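Notes from the Shop: Tires, Tires and More Tires

So the second race weekend of the season is in the books, and I came home from Pameck with a sunburned neck and a seventh-place finish. I'll take it! We qualified 21st, the car was loose all through practice, and I had pretty much talked myself into riding around at the back and saving the fenders for next month.

Then the track rubbered in and the old girl woke up. We'd pulled a little wedge out of her before the heat race and gone down a pound and a half on the right rear, and by the middle of the feature I could drive off turn four with my foot flat on the floor (well, most of the way flat). I got by a whole pack of cars on the outside, which I have never once managed at that place before. The two late cautions helped too, I won't pretend they didn't.
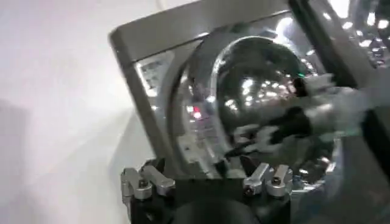
Stainless steel and a big round glass door.

The bad news is the tire bill. That right rear was down to the cords when we rolled her off the trailer, and I'd hoped to get Murari out of it as well. A fresh set plus the fuel and the pit passes put the weekend at $1,233, and seventh doesn't pay anything like that. If you've been meaning to buy one of the team shirts, this would be a real nice time to do it.

We've got six races left on the schedule. Murari is next, and it's a flat little bullring where you live on the brakes, so I'm going back to the softer front springs we ran there last year. The folks at Bosman are freshening up the carburetor and say I can pick it up Wednesday. I also want to look at the left front shock, because I felt a shimmy going into turn one that I didn't care for at all.

Follemico is staying on the quarter panels for the rest of the year, and I'm tickled about that. Gates open at Murari at 4:30, and we'll be parked down by the scales. Come say hi, and bring the kids if they want to sit in the car!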